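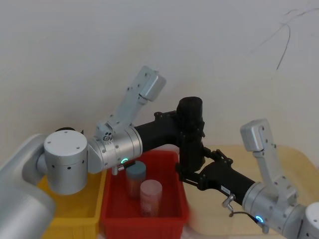 Date: 28 Jul 2022
Subject: Re: Kerbside changes and the Narura depot

Hello everyone,

Thanks for all the replies to my first note, and sorry it has taken me a few days to get back to you (the school holidays rather swallowed me up). I'll leave the earlier message in below, as I know not everyone keeps their old mail.

> Does anyone know what is happening with the green waste?
> My calendar from Kesten says fortnightly from August but
> the sticker on the lid still says weekly. Also, are we
> meant to be bagging the food scraps or not?

I rang Kesten on Tuesday and had a lovely long chat with the woman on the desk. The calendar is right and the sticker is old – new ones are coming with the rates notice. Food scraps can go in loose or wrapped in newspaper, but please no plastic bags, even the ones marked degradable, as the whole load can be turned away at Narura. Some 692 households are on our run now, which surprised me, I remember when it was just the three streets up to the oval!

As for sorting at home, we keep separate tubs in the laundry and it has made bin night much easier. Any colours will do, so long as the family agrees on which is which and sticks to it.

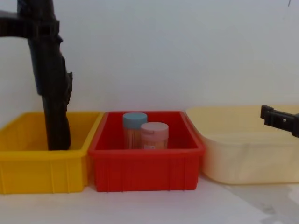 Furko Street residents have asked me to add that their truck comes from the other direction, so bins need to be out by the night before, and one neighbour wrote that the 21 day gap over last Christmas left her with a terrible smell and she'd like it raised with council before summer. I quite agree, and I'll put it in my letter.

Soft plastics are still a muddle. The shop at Tomar takes them on Saturday mornings, though only clean and dry, and only 2 shopping bags per person. If you're heading that way and have room in the boot, do offer your neighbours a lift for theirs.

I'll write again when the stickers turn up.

Warm wishes to you all

Contact the list owner | © Narura Neighbours mailing list | Back to top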